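The woman with eighteen desk lamps

She asked me to leave her name out of it, which suits us both, as half of Girkby knows her by her lamps anyway. We met in her front room on a Friday, late in the afternoon, when it was just getting dim enough to switch a few of them on. There were 18 in the house at the last count, and only one, she told me proudly, has a lampshade.

"I don't care for shades," she said, pouring the tea. "I like an arm. Give me something that bends and I'm happy, and I'll find a place for it somewhere, even if it has to be the larder!"

It began when she was taken on to look after the workrooms at Histum, a job she did for nearly 8 years. The benches there had to be lit for people doing close work with their hands, and every morning she went round putting the lamps back where they belonged. She talks about those mornings very fondly, the way other people talk about feeding hens.

"You'd come in and find them all pointing at the ceiling, or twisted right round towards the door. I used to say good morning to them. Well, you do, don't you, when you're the first one in."

White tables are her great favourite. A white top throws the light back up at you, she says, so you can get away with a much smaller lamp, and a silver arm looks smart against it. She likes a good solid round base as well, and a hole in the tabletop for the cables, and she can go on about cable holes for quite some time (we had a second pot of tea over them).
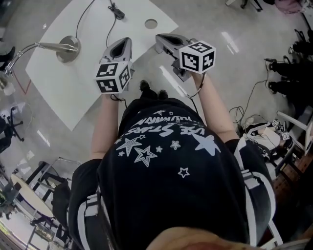
"People put the lamp in the middle because they think that's where the light's wanted," she went on. "But then your arms are in the way and you're forever knocking it. Put it to one side and let the arm do the reaching. I must have told them that 4,000 times."

And the cables themselves? She put down her biscuit for that one. She is a great believer in clips, the little black sort, and keeps a jam jar of them on the windowsill next to the spare bulbs. Three clips to a table is her rule at home, though her husband's desk has only the one and she has stopped mentioning it.

Her best lamp is an Oltis, bought second-hand in February with a stiff elbow that she eased with a drop of sewing machine oil. The one she would still like is a Steinarsdóttir, the tall model with the double joint, which she once saw in a shop window on holiday and went back to look at after supper.

"It was shut, of course, but they'd left the lamp on. I stood there with my coat done up and had a good long look at it."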